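Tirneck Cap Swap Gallery

Every October we say we'll finally sort the caps, and this year we started in spring instead! The Tirneck collection is up to 1060 now, and almost all of it came out of kitchens within walking distance of the Hedlund building. This page is for everyone who dropped off a bag and wondered where it went. Have a look around, and do look closely, these little things are full of detail.

Last updated Sunday, March 20, 2022

Plain White

I love a white cap. Turn one open side up and you get that lovely spiral of thread inside the rim, with ribs running along the outer edge. The orange tub behind it is round and smooth inside, and the color practically glows.

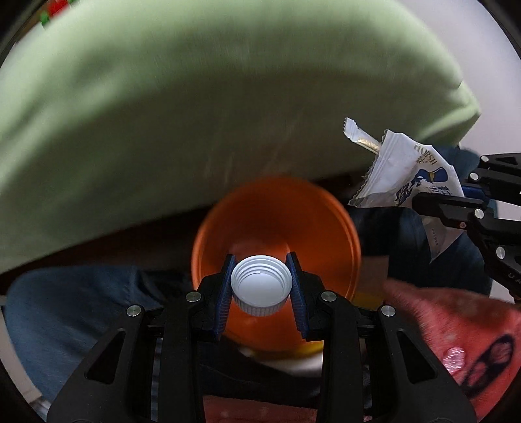 Coming Next: Lirkberg Blues

Seven shades so far, from a chalky sky blue to one that's nearly black. The Lirkberg bag also had two caps in a turquoise we'd never come across before (thank you, whoever you are!).

Still Wanted

Wide-mouth jar lids, anything purple, and the old Nornar juice caps with the star on top. We have four of those and would be thrilled with more. Rinse them, please, and leave them in the box by the side door.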